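Ticket: Paper cups sticking together in the stack
Product: Skendusar tall white paper cup, sleeve of 200
Status: Open, waiting on supplier

Hello Jerkumen support, and thank you for getting back to me so quickly last time about the lids (all sorted, they fit beautifully!).

I'm afraid I have another one for you. We opened a new sleeve in April for the tea table at Bokgate, and the cups won't come apart one by one. You reach for a single cup and two or three come away together, and by the time you've prised them apart the rim has gone a bit oval and the lid won't sit. The colour and feel are the same as our old ones, so I don't think we've been sent the wrong line.

What I've tried so far:

Rolling the stack gently between my palms. Helped with the top few, then back to the same trouble.

Splitting the sleeve into shorter stacks. A little better, but they take up half the table.

Leaving them out of the plastic overnight, in case it was the damp. No change that I could find.

Turning the stack upside down and lifting from the base with a small twist. My favourite so far, though I still had 9 doubles before morning tea was over.

I've added a cup close up and the stack on the table, base up.

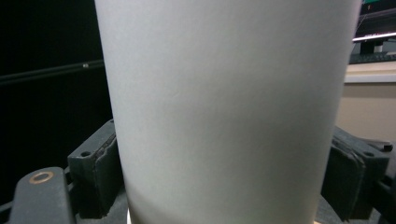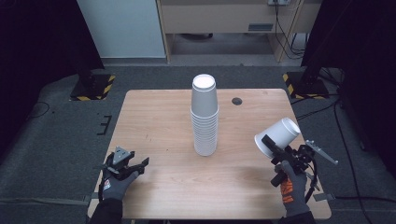

Parveen Matubbar: Thanks for trying all of that. Cups can grip each other when a sleeve has been packed too tightly, and I'd like to rule that out first. Could you send me the batch code from the outer carton? In the meantime, keep going with the twist from the base, and I'll put a replacement sleeve on your next Mwakalinga delivery.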